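소규모 급수시설 수질 모니터링 사업 중간보고
보고 대상 기간: 착수 이후 8월 말까지
수행: Zevico 수처리팀
제출처: Mera 재단 사업관리부

1. 요약

본 사업은 상수도 미보급 마을의 소규모 급수시설에 잔류염소 및 탁도 연속측정 장치를 설치하고, 그 자료로 염소 투입 조건을 조정하는 것을 목적으로 한다. 대상 시설 153개소 중 50개소의 설치를 완료하였다. 당초 계획 대비 설치는 지연되고 있으나 자료 수집률은 목표를 충족한다. 예산 항목 간 전용 1건에 대한 승인을 요청한다(6항 참조).

2. 설치 현황

설치는 배수지 유출부를 기준으로 한다. 유출부 접근이 곤란한 시설은 첫 번째 수용가 인입 전 지점으로 대체하였으며, 대체 지점은 시설 대장에 별도 표기하였다. 계곡수를 수원으로 하는 시설을 우선 배정한 결과 진입로 조건이 나쁜 곳이 전반부에 집중되었고, 7월 호우 기간에는 차량 진입이 불가하여 작업을 중단하였다. 지하수 수원 시설은 진입이 용이하므로 하반기 설치 속도는 개선될 것으로 본다.

전원은 상용전원을 원칙으로 하고, 인입이 불가한 시설에는 태양광 패널과 축전지를 적용하였다. 북사면에 위치한 6개소에서는 일조가 부족하여 측정 주기를 10분에서 30분으로 늘렸다. 해당 시설의 자료는 일 단위 통계에는 포함하되 투입량 응답 분석에서는 제외한다.

3. 자료 수집 및 품질관리

수집 자료는 현장 기록계에 저장된 뒤 하루 한 차례 새벽 3시에 Grurkley 서버로 전송된다. 통신 두절 시 기록계가 최대 14일분을 보관하므로 현재까지 영구 손실된 자료는 없다. 시간별 유효자료 비율은 96.2%로 협약상 기준 90%를 상회한다.

무효 처리 사유는 센서 오염, 시료 유량 부족, 교정 중 측정의 순으로 많았다. 센서 오염은 철·망간 농도가 높은 지하수 시설에서 주로 발생하였다. 세척 주기를 4주에서 2주로 단축한 이후 드리프트가 허용 범위 안으로 들어왔다. 다만 이 주기를 전체 시설에 적용할 경우 유지관리 인력이 부족해지므로, 원수 철 농도 0.3 mg/L 초과 시설에 한정하여 적용한다.

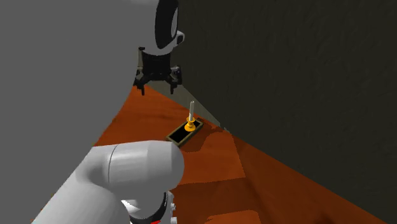 현장 측정값과 실험실 분석값의 비교는 363건을 수행하였다. 잔류염소의 경우 휴대용 DPD 비색계 값과의 차이가 ±0.05 mg/L 이내인 비율이 91%였다. 차이가 큰 사례는 대부분 수온 8℃ 이하 조건에서 나왔으며, 온도보정 계수 적용 오류로 확인되어 기록계 설정을 수정하였다. 수정 전 자료는 원자료를 보존한 상태에서 재계산하였다.

4. 중간 분석 결과

잔류염소 농도는 오전 6시에서 8시 사이, 그리고 저녁 취사 시간대에 낮아지는 양상이 뚜렷하다. 정량 투입 방식 시설에서는 사용량 증가 시 접촉시간이 줄어 유출부 농도가 0.1 mg/L 미만으로 떨어지는 경우가 반복되었다. 유량 비례 투입 방식 시설에서는 같은 시간대에도 0.2 mg/L 이상을 유지하였다.

탁도는 강우 후 3~5시간에 최댓값을 보였다. 모래여과조를 갖춘 시설에서도 여과속도가 설계값을 넘으면 탁도 제거율이 급감하였다. 유입 밸브 개도를 조정한 Joseph 시범구역에서는 강우 후 유출 탁도가 0.5 NTU 이하로 유지되었다. 관측된 강우 사상의 수가 적으므로 최종보고에서 재검토한다.

5. 지연 사항 및 대책

가. 설치 지연. 하반기 설치조를 2개 조에서 3개 조로 증편한다. 증편분은 기존 계약 내 인력 재배치로 충당하며 추가 예산은 없다.
나. 부품 수급. 탁도 센서용 와이퍼의 납기가 5주에서 9주로 늘어났다. 동일 규격의 대체품을 시험 중이며, 내구성 확인 전까지는 기존 재고를 고탁도 시설에 우선 배정한다.
다. 관리 이관. 마을 관리인 대상 교육자료 초안을 작성하였다. 약품 보충과 경보 확인까지를 마을 업무로, 교정과 센서 교체는 수행기관 업무로 구분하였다.

6. 예산 집행

집행률은 장비비 41%, 인건비 48%, 여비 63%이다. 여비 집행률이 높은 것은 호우로 인한 재방문과 세척 주기 단축에 따른 것이다. 장비비 중 예비 통신모듈 구입분을 여비로 전용하고자 하며, 전용 금액과 산출 근거는 붙임 2에 기재하였다. 총사업비 변동은 없다.

7. 차기 보고 기간 계획

지하수 수원 시설 설치, 정량 투입 시설의 투입기 교체 대상 선정, 동절기 결빙 대비 시료 배관 보온을 순차로 진행한다. 보온 작업은 고도 400 m 이상 시설부터 착수한다. 교체 대상 선정 기준안은 차기 보고 전에 별도 제출한다.

붙임 1. 시설별 설치 현황표
붙임 2. 예산 전용 산출 내역
붙임 3. 비교측정 결과표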